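## 5. Recording the pick examples

1. Put the parts in the blue bin and start the belt at low speed.
2. Press **Record** in Dredilex, then wait 2 seconds before you move the hands.
3. Take one part, lift it clear of the belt and hold it still for a short moment.
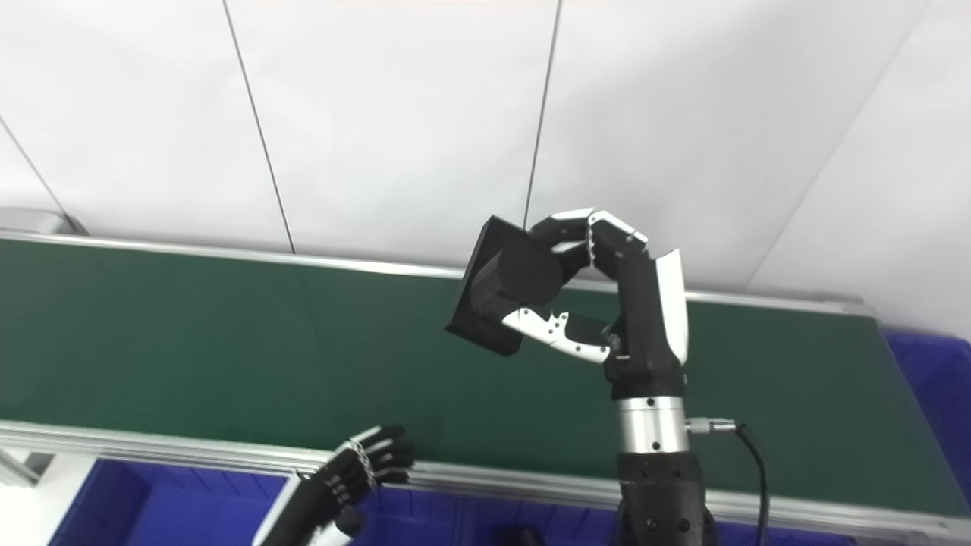

4. Release the part and press **Stop**. Mark the example as *good* or *failed*. Please keep the failed ones also.
5. Repeat until you have 100 good examples for each kind of part.

**Caution:** Do not reach over the rail while the arms are powered.

**Note:** If the grip slips often, ask Naledi Ngubane to check the finger settings.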